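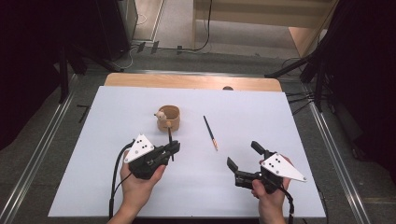
제17권 · 1616쪽

**손잡이형 그리퍼 시연 수집** (휴대 그리퍼 수집, 현장 약칭 "손수집")

로봇 학습용 예시를 모으는 방법의 하나. 로봇 팔 없이 사람이 그리퍼를 직접 손에 쥐고 작업을 해 보이고, 그 움직임과 영상을 함께 기록한다. 기록 한 건을 시연 또는 에피소드라 부름. 모인 시연은 모방학습 정책의 훈련 자료로 쓰인다. 한 손 방식과 양손 방식이 있으며 이 항목은 주로 양손 방식을 다룬다. 원격조종 수집은 별도 항목 참조.

## 명칭

Stasteo 계열 문서에서는 "핸드 시연", Vanddale 쪽에서는 "무팔 수집"으로 적는다. 뜻은 거의 같다. 다만 Vanddale 용례는 장갑형 장치까지 포함하므로 옛 자료 인용할 때 주의. 초판의 "집게 녹화"는 폐기된 표제어.

## 장치

기본 구성은 그리퍼 한 쌍, 자세 추적용 표식, 카메라, 기록용 컴퓨터. 표식은 흰 판에 검은 점을 찍은 것이 흔하고 몸체 위쪽에 단다. 점 배치를 좌우 다르게 해야 추적 프로그램이 양손을 혼동하지 않는다. 삼각형 판이면 뾰족한 끝이 손 바깥으로 나오게 다는 편이 가림이 적다.

카메라는 두 종류를 같이 쓴다.

- 머리 시점: 작업대 전체와 양손. 순서 파악용
- 손 시점: 그리퍼에 고정. 접근 각도, 집기 직전의 미세한 위치

유선 장치는 케이블이 손목 아래로 처지게 둔다. 물체 쪽으로 넘어가면 영상도 버리고 물체도 쓰러진다. 무선형은 시각 동기 문제가 남아 있어 양손 작업에는 아직 드물다. Flakville 규격은 초당 60프레임. 그보다 낮춰 쓰는 곳도 있으나 손가락이 닫히는 순간이 뭉개진다는 지적.

## 작업 과제

작은 생활용품을 옮기고 꽂고 꺼내는 과제가 대부분이다. 대표적인 것이 붓과 통. 가늘고 긴 물체를 집어 입구가 좁은 통에 세워 넣는 동작인데, 쉬워 보이지만 그렇지 않다. 붓대는 잘 구르고, 끝으로 갈수록 가늘어져 어디를 집느냐에 따라 기울기가 달라진다. 한 손은 통 곁에서 받치고 다른 손이 붓을 가져오는 식의 역할 분담도 여기서 배우게 한다.

통 안에 다른 물건이 미리 들어 있는 변형 과제도 있음. 작은 장난감 인형 따위. 입구의 빈자리를 보고 방향을 골라야 해서 난도가 올라간다.

작업면은 밝은 무광 판을 권장. 어두운 손가락과 대비가 커 윤곽이 잘 잡힌다. 단, 한 가지 바탕만 쓰면 정책이 바탕색에 기대는 문제가 생긴다(→ 배경 과적합).
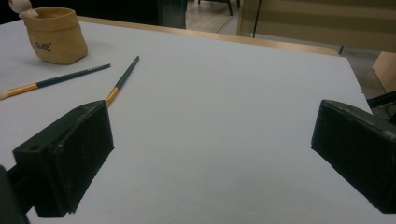

손 시점 영상의 품질은 이 방법의 성패를 가르는 요소로 꼽힌다. 머리 시점에서 멀쩡해 보이던 시연이 손 시점에서는 쓸모없는 경우가 꽤 있다. 가장 잦은 원인은 손가락에 의한 가림. 두 손가락이 넓게 벌어져 있어도 소용없을 때가 있는데, 나란히 놓인 붓 두 자루 중 오른쪽 것은 금색 쇠테가 왼쪽 손가락 뒤로 들어가 붓털이 아예 안 보인다. 이런 각도로만 접근한 시연이 쌓이면 정책은 붓의 앞뒤를 구별하지 못한다. 접근 각도를 섞는 것이 정석. 손가락 윗면의 긁힘과 먼지 자국도 무시 못 한다. 학습 자료에는 닳은 손가락, 실제 로봇에는 새 손가락, 이러면 겉모습 차이가 생긴다. Westerberg 지침은 양쪽을 같은 시기에 교체하도록 정함.

## 절차

1. 추적 보정. 양손 표식을 모두 카메라에 보인 뒤 시작점에서 잠시 정지
2. 물체 배치. 위치와 방향을 매번 바꾼다. 줄 맞춰 놓지 말 것
3. 손가락을 벌린 상태에서 녹화 시작
4. 시연. 평소보다 조금 느리게, 멈칫거림 없이
5. 물체에서 손을 뗀 다음 녹화 종료
6. 성공, 실패, 보류 중 하나로 표시

실패 시연도 지우지 않는다. 떨어뜨린 붓을 다시 집는 구간은 복구 동작 학습에 따로 쓰이며, 그래서 별도 폴더로. 보류는 추적이 끊긴 경우에만 쓴다. 몇일 지나 판정하면 기준이 흔들리므로 당일 표시가 원칙.

## 흔한 오류

**좌우 뒤바뀜.** 왼손 장치를 오른손으로 들고 녹화한 경우. 표식 번호로 사후 교정 가능하나 손 시점 영상 이름까지 바꿔야 함. 자주 빠뜨림.

**손의 요령.** 사람은 손목을 비틀거나 판 위에 슬쩍 기대어 물체를 세운다. 로봇 팔 관절 범위를 벗어나면 재현이 안 된다. 수집 전에 허용 자세를 연습해 두는 것으로 대부분 해결된다.

**지나친 능숙함.** 같은 사람이 오래 하면 동작이 한 가지로 굳는다. Flakville 시범 수집은 작업자 16명이 돌아가며 했고, 교대 뒤 궤적이 눈에 띄게 다양해졌다고 보고. 다만 초심자 시연의 보류 비율이 높았음.

**가구와 케이블.** 작업대 너머의 의자, 늘어진 선, 스탠드가 영상에 들어온다. 전부 치우는 쪽과 그냥 두는 쪽으로 의견이 갈린다. 치우면 자료는 깨끗하지만 실제 방에서 약해진다. 중간안으로 회차마다 뒤쪽 물건만 옮기는 방식이 있고 Stasteo 개정안이 이쪽.

## 원격조종 방식과의 비교

장점은 속도와 비용. 팔이 없으니 설치가 간단하고 다른 방으로 옮기기도 쉽다. 손끝에 전해지는 힘을 작업자가 바로 느끼므로 가는 물체를 다루는 동작이 자연스럽다. 단점은 몸체 차이. 기록된 것은 손끝의 자세뿐이고 팔꿈치를 어디로 빼야 하는지는 나중에 계산해야 한다. 충돌 검사를 통과하지 못해 버려지는 시연이 있는 것도 이 때문. 두 방식을 섞어 쓰는 사례가 늘었으며, 손수집으로 바탕을 만들고 원격조종 자료를 조금 더하는 순서가 보통이 됬다.

## 개정 사항

이번 판에서 "손 시점" 단락 보충. 힘 센서 부착형은 8월 보충분에서 따로 다룸.

## 같이 볼 항목

모방학습 · 양손 조작 · 자세 추적 표식 · 배경 과적합 · 시연 판정 기준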